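Print this page | E-mail this page

Posted 9/23/19 by the Jadex maintainer

# Jadex: tabletop sim for a shared-workshop robot build

Jadex is the simulated half of our two-arm build. The controller is called Hindance and runs the same code here and on the bench. The set holds 1235 episodes, each up to 20 seconds long.
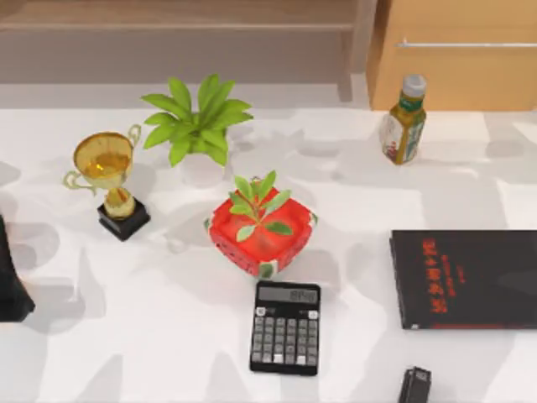 Can I run it without the real arms?

Everything in this repo works on a laptop. The hardware driver, Fumell, is a separate install.

## Layouts

Object positions are saved per episode in `layout.json`. The shelf and the table are separate support surfaces — don't merge them, or the collision check fails.

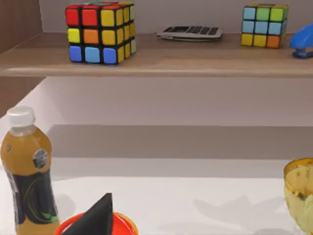 Fig. 2. Shelf with two puzzle cubes, a calculator and a stapler.

## Known problems

Shadows are soft and overlap a lot on the white table, so threshold-based masks come out bad. Use the 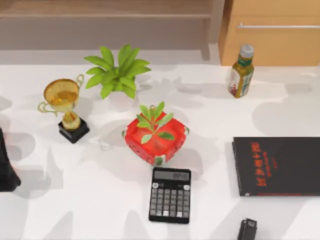 rendered masks in `seg/` instead. Version 3 fixed the mask offset. Anything downloaded before April should be replaced. The full set is 470 GB.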